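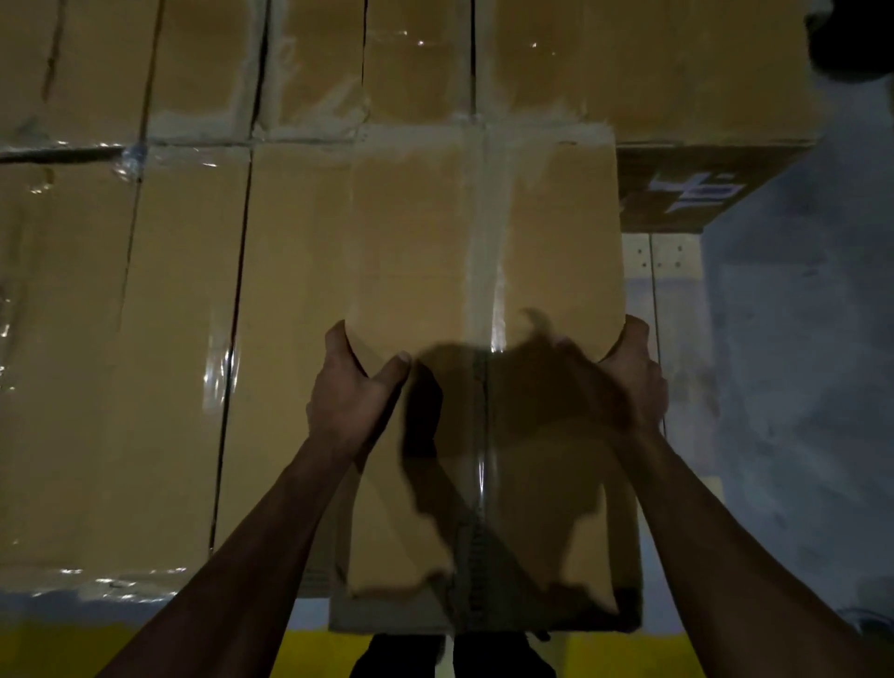
Unpacking a Wrapped Stack: What I Learned About Cardboard
Project report, May 7, 2022

Why I picked this

I have a part-time job in the stockroom at Okbridge, and I've spent more hours with cardboard boxes than I ever planned to. So when our packaging class asked for a project on "an everyday handling task," I figured I'd write about the one I already do. My question was pretty simple: does it matter how you open up a tall stack of boxes wrapped in stretch film, or do you just rip into it and hope?

What I did

I started in February and kept a notebook in my apron pocket. I logged 547 boxes in all (my hand cramps just thinking about it). Half the shift I took the film off the whole stack first. The other half I cut only a window and pulled boxes out through it, leaving the rest wrapped. For each box I wrote down whether the corners were crushed, whether the tape had lifted, and whether its neighbors moved.

I used a Kukora safety cutter the whole time. I tried a Tukar one for a day and kept nicking the cardboard, which was probably me and not the cutter.

The boxes

They're plain tan corrugated cardboard, taped down the seam with clear packing tape. A plain box is harder to keep track of than you'd think! With no printing on the face I'd lose my place in the row, so I ended up putting a pencil dot on each one I'd already checked.

The film is the annoying part. It goes cloudy wherever it bunches up, and where it's creased it throws the light right back at you, so the dark gaps between boxes are sometimes the only way to tell where one ends and the next starts.

Holding them

I got a lot better once I stopped grabbing boxes by the top. One hand on each side works for me, palms flat, fingers spread or curled around the edge, and then I pull the box toward my stomach. I also let one hand sit a bit lower than the other if the box wants to tip.

Results

The window method won for keeping the stack steady. With the film all the way off, the next box over slid out of line way more often. But it was slow, and I snagged my sleeve on loose film constantly. Crushed corners came out the same for both, and only 2 boxes in the whole log had lifted tape.

Problems

My notes from the first week are a mess because I hadn't decided what "crushed" meant. I kept those numbers in anyway. I'd also like to try a heavier film from Sveinbjörnsson, but a case of it was way over my budget, so that'll have to wait for next semester.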